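Spent the week on the grasp planner for the bin cell. Short thread on what changed.

The old Trolmont planner scored every grasp as if the bin had no walls, then threw out the bad ones at the collision check. On a full run it rejected 278 of 300 candidates. Slow, and the ones left were usually poor.

Now the walls go in before scoring. Planning time is down to 2 seconds a pick on the same machine.

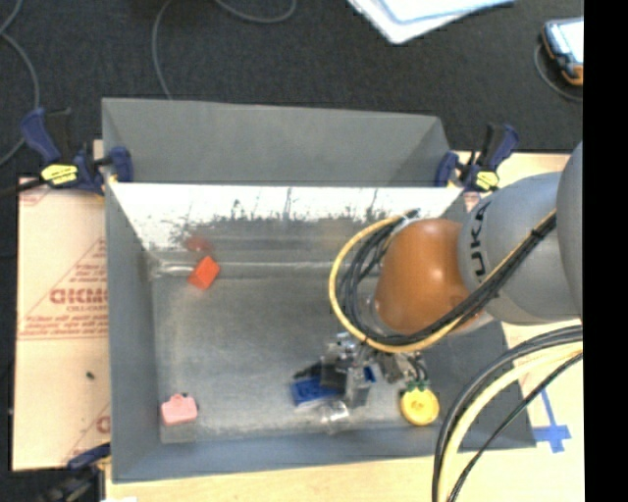 Depth is still the weak spot. Shiny metal gives us ghost points below the floor, and clear plastic mostly drops out of the cloud. I mask anything under the floor plane and fill small holes - crude, but the planner stopped aiming at reflections.

Cables next. The KUKA model in Bratdale had no cable bundle on the wrist, so I added a fat capsule around it and capped the last joint at 270 degrees.

Config and replay logs are in the Karnlow repo, under planner. Viewer still crashes on long logs. Fix is in review.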